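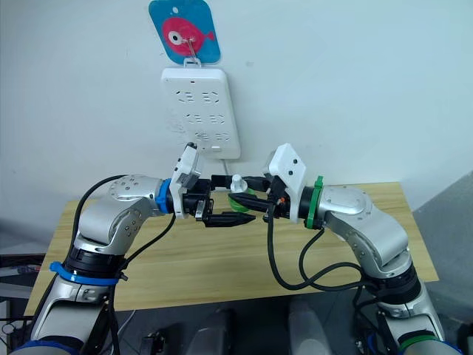 **Versuchspersonen für Teleoperationsstudie gesucht (Projekt Trirkora)**

Die Arbeitsgruppe Zweiarmige Manipulation am Standort Coltavgate untersucht, wie viele Vorführungen ein Roboter mit zwei Armen braucht, um kleine Teile von einem Greifer in den anderen zu übergeben. Im Vorversuch mit rund 2000 Vorführungen fiel die Erfolgsquote deutlich ab, sobald Bediener und Bedienerin wechselten. Ob das an der Greifhaltung oder am Tempo liegt, soll die Hauptstudie klären.

Gesucht werden 56 Personen ab 18 Jahren.

**Ablauf**

- vier Termine innerhalb von drei Wochen im März
- je Termin 70 Minuten, davon eine Pause
- Steuerung beider Arme über Handgeräte, anschließend kurzer Fragebogen

**Voraussetzungen**

- normale oder korrigierte Sehkraft
- keine Einschränkung an Händen und Schultern
- Vorkenntnisse sind nicht nötig; wer bereits am Vorversuch teilgenommen hat, kann leider nicht mitmachen

Die Vergütung wird nach dem letzten Termin überwiesen. Bewegungsdaten und Fragebögen werden pseudonymisiert gespeichert.

Anmeldung bei Stepan Horobets im Sekretariat, täglich ab 9 Uhr. Fachliche Fragen beantwortet Gudrun Janssen.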